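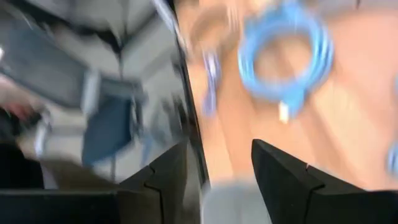

What is a wooden worktable used for?
A wooden worktable gives a flat, steady surface at a fixed height for light tasks done by hand, such as sorting, folding, cutting, assembling and packing.

Wooden worktable

A wooden worktable is a table with a top of solid wood or wood-based board, used for manual work of a light or moderate kind. It differs from a workbench mainly in mass and in fittings. A workbench is built to resist planing, hammering and sawing and usually carries at least one vise. A worktable has a plain top, is lighter, and is often moved. The terms overlap in everyday speech, and retail listings use them interchangeably.

Worktables are found in homes, schools, sewing rooms, small shops, laundries and offices. The same table may serve several purposes in one day, particularly in shared rooms, where chairs are brought to it for seated tasks and pushed away for standing ones.

Contents
Construction
Height and posture
Surface and finish
Use with fabric
Seating and clearance
Lighting
Care and repair
The Vutbridge pattern
See also

Construction

The main parts are the top, the apron, the legs and, in some types, a stretcher. The top may be made of boards glued edge to edge, of strips glued face to face (butcher block), or of a core with a wood veneer on both faces. The apron is the band of rails under the top that joins the legs and keeps the top from sagging. A stretcher is a lower rail between the legs. It stiffens the table but limits foot room.

A common thickness for a solid top in light use is 30 mm. Thinner tops are acceptable where the apron is deep or where a crossrail supports the middle. Thicker tops add mass, which reduces movement when force is applied from the side.

Solid wood swells and shrinks across the grain as the moisture in the air changes. The top is therefore fastened with slotted brackets, wooden buttons or screws in oversized holes. A top glued rigidly to its apron is likely to split or cup. Veneered tops move much less and can be fixed directly.

Legs are joined to the apron with mortise and tenon joints, dowels or metal corner plates. Corner plates allow the legs to be removed for transport. They loosen with use and should be tightened when the table begins to rock.

Folding worktables have hinged legs with locking braces. They are convenient in small rooms, but the hinges introduce play, and the center of the top is usually the weakest part.

Height and posture

The correct height depends on the task and on the user. For seated work with the hands, the top is set near elbow level with the shoulders relaxed. For standing work that needs downward pressure, the top is set below elbow level. Precise work is done on a higher surface, to limit bending of the neck.

Fixed-height tables are adapted in one of the following ways:

Blocks or cups under the legs, which must hold each foot securely
A raised platform placed on the top for fine work
An adjustable chair, with a footrest if the feet do not reach the floor
Threaded feet, which also correct for an uneven floor

Blocks stacked loosely are not suitable. A table raised on blocks should not be dragged.

Surface and finish

A worktable top may be left bare, oiled, waxed, varnished or covered. Bare wood offers grip and is easily sanded, but it absorbs spills. Oil penetrates the surface and can be renewed in patches. Wax gives a smooth feel and low resistance to moisture, and it may transfer to cloth or paper. Varnish forms a film that resists liquids but shows scratches, and partial repairs to it tend to remain visible.

The degree of gloss affects visibility. A glossy finish reflects windows and lamps and can hide small items such as pins, screws and thread ends. A matte or satin finish is preferred for detailed work. Color also matters: pale wood makes dark parts easy to find, while white thread and light gray cloth stand out better against a darker top or mat.

Edges are generally rounded or beveled. A sharp edge presses into the forearm during seated work and catches on loose fabric. Rounded corners are used in rooms where people pass close to the table.

Use with fabric

Cloth is often sorted, measured, folded and cut on a wooden worktable. The surface must be free of splinters, glue residue and rough grain, any of which can pull threads. The quickest check is to draw an old nylon stocking across the top and note where it snags. Those places are sanded along the grain and wiped clean.

For folding, the table should be wide enough to hold the item opened at least halfway. The item is laid flat, smoothed from the center outward, and folded with its edges aligned. Large items can be folded lengthwise first, so that only part of the width lies on the table at a time.

Padded items behave differently from flat cloth. They resist creasing, spring back after folding and do not stack evenly. They are usually rolled, or folded once and placed at the bottom of a pile. Pressing out the trapped air with the flat of the forearm reduces their bulk.

Heat is a separate concern. An iron used directly on a varnished top will soften or mark the film. A wool mat or a folded blanket under a cotton cover protects the surface from brief contact. Steam can pass through thin covers and leave white marks on the wood.

Seating and clearance

A chair used at a worktable needs free space beneath the apron. A gap of 200 mm between the seat and the underside of the apron suits many adults, although thigh height varies and the gap should be tested with the person seated. Chairs with arms may not pass under the apron and can leave the user too far from the work.

Four-legged chairs are stable for tasks that involve pushing. Chairs with casters allow movement along a long table but roll away under side loads. Where the floor is hard, felt pads on the legs limit noise and scratching. Upholstered seats collect lint and thread in rooms where cloth is cut, and smooth seats are easier to wipe.

Space must also be left behind the chair for the user to stand and for others to pass. Tables placed with one long side against a wall save floor area at the cost of access. A table used by several people is better placed away from the wall.

Lighting

Light should reach the work from the side opposite the dominant hand, so that the shadow of the hand falls away from the task. Ceiling fixtures alone tend to place the user's own shadow on the table. An adjustable lamp clamped to the edge corrects this. The clamp should be padded, as bare metal jaws crush the fibers of softwood tops.

Care and repair

Routine care consists of dusting, wiping with a damp cloth and drying at once. Standing water is the most frequent cause of dark stains, especially on oak, where tannin reacts with iron. Metal cans and tools should not be left on a damp top.

Dents in bare or oiled wood can often be raised with a damp cloth and a warm iron, applied briefly. Cuts do not respond to this method, because the fibers have been severed. Shallow scratches are sanded out and the finish is renewed. Deep ones are filled or left alone.

A table that rocks should be checked on a second floor surface before any leg is trimmed. In many cases the floor is at fault.

The Vutbridge pattern

The Vutbridge pattern is a plain worktable with a glued softwood top, a deep apron and no stretcher. It was drawn up by the Clereo workshop for use in classrooms and craft rooms, and the drawings were last revised on 27/11/2021. The revision rounded the long edges and replaced dowels at the corners with bolted plates.

The table is rated for an evenly spread load of 200 kg. The rating does not apply to a person standing on the top. Ankrah, a furniture supplier, sells the frame without a top. Rason produces a compatible top in beech, which is fixed with six slotted brackets. The beech top is heavier than the original and is less easily dented, but the assembled table generally requires two people to lift.

Early frames lack threaded feet. These can be added by drilling the base of each leg and inserting a metal sleeve.

See also

Butcher block
Cutting mat
Sewing table
Trestle table
Workbench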